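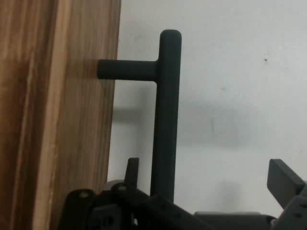 Bar handle and gripper, seen from the wrist camera.

I've had a share in the Hinino workshop since October, and most of my evenings there have gone into the same job: getting an arm to open a drawer. Any drawer would do. The one I ended up with is in a wooden box that sits on the table, and it has a bar handle, the kind you'd put on a kitchen cabinet. I write these posts mostly so I can find my own settings again later, so skip around if you like.

The handle was more trouble than I planned for. It's a round vertical bar standing off from the wood on a post. For a person that's the easiest handle there is, you hook a finger behind it and pull. For two flat fingers it's a line contact on a cylinder, and if the wrist comes in with one finger a lot closer than the other, the first finger to touch pushes the bar sideways before the second one gets there. On a light box that moves everything.

My first fix was to slow down the close. That helped a little. The better fix was to stop trusting the taught position and center on the bar using the wrist camera. I look for the two long vertical edges of the bar, take the middle, and shift the wrist until that middle is halfway between the fingertips. It's a crude piece of code, 117 lines including the comments, and it gets confused by wood grain, which also runs vertically. I limited the search to a strip where I expect the bar to be and it has been better since.

The controller is a secondhand Puvalik unit and I have mixed feelings about it. It does what it says, but the manual was clearly written for a different version and two of the menus don't exist on mine. If you get one, save your tool offsets to a file before you update anything. I lost mine once and had to measure it all again with a ruler and a square.

Cables are the other thing. I've tried clips, spiral wrap and a loop of elastic, and what works best so far is leaving a generous loop at the elbow and letting the rest lie on the table. It looks bad. It also catches less than anything tidy I came up with -- a tidy cable is a short cable, and a short cable pulls on the wrist when the elbow folds. I'll probably run a proper sleeve at some point.
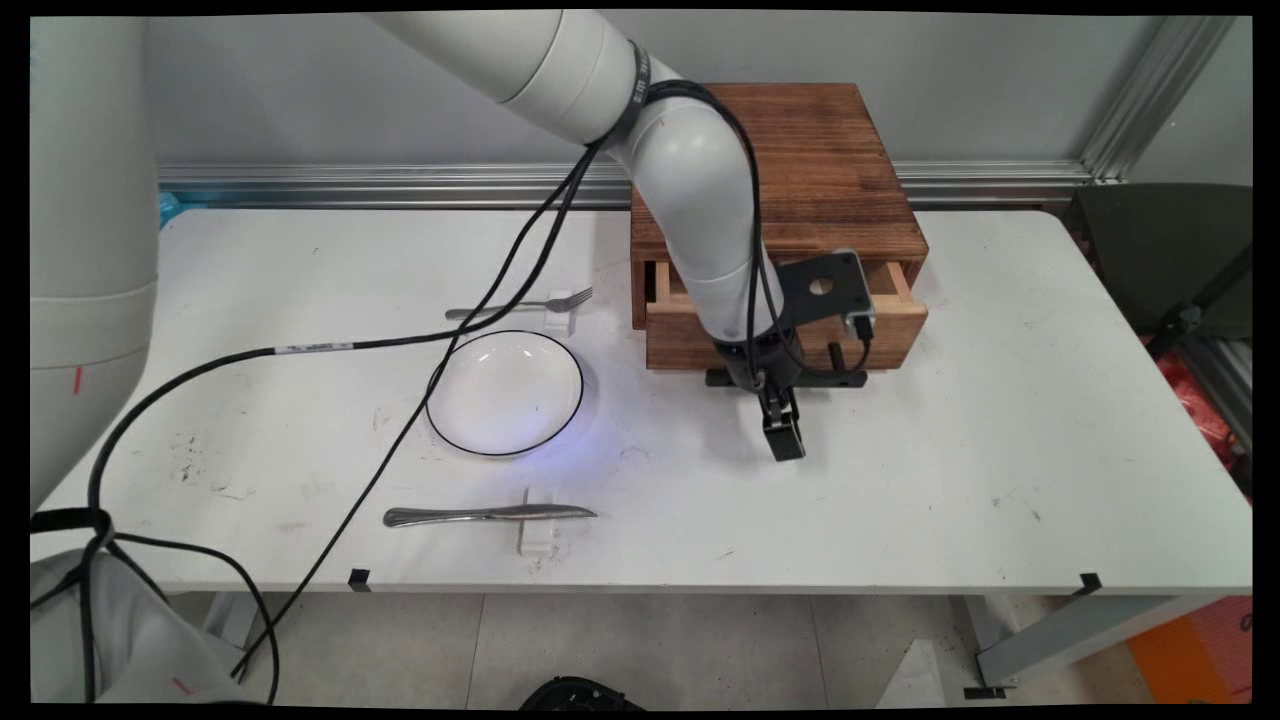
Do you need force sensing to open a drawer like this?
I get by without it. I cap the motor current during the pull and stop when the position falls too far behind the target, and for a light drawer on wooden runners that's enough.

The pull itself is a straight line and I keep it short. I started with one long move and the drawer would rack, meaning one side came forward and the other stayed put. Breaking the pull into 6 short moves with a tiny pause between them gave the arm a chance to settle. I also rubbed candle wax on the runners, which I should have done the first evening. If you're building something similar, do the wax before you write any code.

Once the drawer is part of the way open I let go of the handle, back straight off and go up before moving anywhere sideways. I had that in the wrong order for a while and kept clipping the handle on the way out. The back-off distance is 21 millimeters in my settings file. Less than that and the fingertips can still touch the bar if the wrist is slightly rotated.

The plate, knife and fork are for the next part, which is setting a place and clearing it again. A knife flat on a tabletop is miserable to pick up with flat fingers, so the knife and fork each rest on a small white block. That lifts them enough to get a finger down on either side. I wrote the stand positions into the same Beneš script I use for the drawer (Beneš is just what I named the folder, and it stuck), so everything is measured from one corner of the table. If the table gets bumped I only have to find that corner again.

The plate is harder. It's round, shallow and wider than the gripper opens, so it has to be taken by the rim, and I haven't settled on an angle that I like. 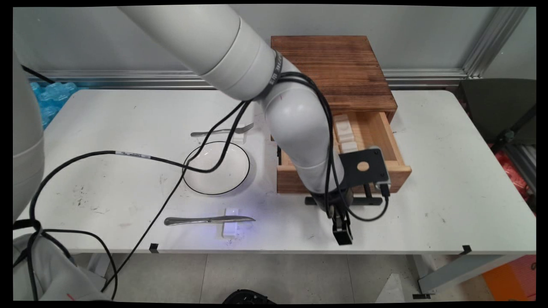

Settings I'm using right now

Close speed: 9 percent of maximum on the handle, faster on everything else.
Pull: straight line, short moves, with the pause left in.
Approach: from above the handle, then down, then in. Coming in from the side is quicker but the elbow ends up too close to the box.
Grip height on the bar: a little below the post. Any higher and the fingers can meet the post instead of the bar.

I haven't tried closing the drawer with a grip on the handle. For now the plan is to shut the fingers and push on the drawer front, low and in the middle, and see whether it racks on the way in too. There's a Nadari fingertip set with a curved groove that might suit the round bar better than my flat ones, and I've put it on the list, but I'd like to get the plate sorted out first.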